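Skolport to Extend Evening Hours at Chou Street Adult Learning Center

1/2/23

The Skolport Office of Continuing Education will extend evening hours at its Chou Street center beginning this month, following a review of enrollment and of the public transit schedule. The building will remain open until 10 p.m. on four nights of the week and will add a second evening session in most subject areas.

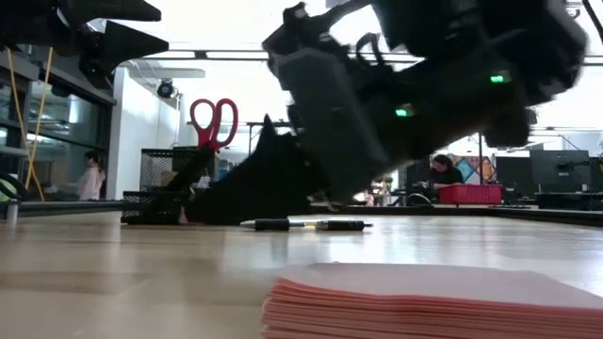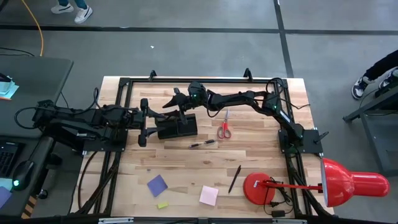

Wooden tabletops at the Chou Street center.

Hoi-yan Wei
Staff Writer, Office of Continuing Education

The change applies to language classes, bookkeeping, high school equivalency preparation and the small business series. Daytime courses are not affected. Students who are already enrolled in an evening class may keep their current time or move to the later session without paying a transfer fee, provided that the request reaches the registration desk before the second class meeting.

Under the previous schedule, evening classes began at 5:45 p.m. and the building closed at 8:30 p.m. The review, which began in August, found that many residents who asked about courses did not go on to register, and that the starting time was the reason they gave most often. Workers on the late shift at the Plarier packing plant and employees of the downtown hotels were among those who reported that they could not reach the center in time.

"We had been treating 5:45 as an evening class, and for a large part of this city it is still the working day," said Tadeo Garrido, director of the office. "The new session starts at 7:30. A person can finish work, eat something and still be in a seat when the instructor begins."

Evening enrollment for the fall term stood at 696, spread over the two floors of the building. The office expects some 81 additional places to be available in the first term under the new schedule. The largest share will go to English language classes, where waiting lists have been kept for the past two years. Two sections of introductory bookkeeping and one of written Spanish will also be added.

Transit was a central part of the review. The Route 3 bus, which stops at the corner of Chou Street and Lititgate Avenue, previously made its last outbound trip at 9:10 p.m. The transit department has agreed to add a departure at 10:15 p.m. on the nights when the center is open late. The added trip will run for the length of the spring term and will be considered again before summer schedules are printed.

Parking arrangements are also changing. The lot behind the building will be open to students from 5 p.m. without a permit. The Lititgate Avenue entrance will be locked at 9 p.m., and anyone leaving after that hour should use the main doors on Chou Street. Lighting along the path between the lot and the main doors was replaced in the fall.

The cost of the extended hours will be met from the office's operating budget, together with a grant of $2000 from the Lititgate Neighborhood Fund toward printed course materials. Course fees for the spring term will stay at their present level. Residents who receive housing or food assistance continue to qualify for the reduced rate and should bring a current letter of eligibility when they register.

Child care, which was requested by a number of residents during the review, is not included in the present plan. Cheng-en Su, who coordinates student services, said that the office is in discussion with a licensed provider close to the center - but that no agreement has been reached and none should be expected before the fall.

"People asked for it clearly and we have written it down as an open item," Su said. "We would prefer to announce it when there is a room, a provider and a price."

The office is also hiring. Part-time evening instructors are needed in English, mathematics and bookkeeping. Applicants for the mathematics position must hold a state teaching certificate. For the other positions, a degree in the subject or equivalent work experience will be accepted. Kwok-wai Lam, who supervises instruction, will hold information meetings for applicants in the second-floor conference room during the first two weeks of the term.

Registration for the later session is open now, in person or by mail. The registration desk is on the first floor, to the left of the main doors, and will follow the new building hours. Printed course lists in English, Spanish and Chinese are available at the desk and at all branches of the Skolport Public Library. Questions about transfers should be directed to Cayetano Ortuño, registrar, at the Chou Street center.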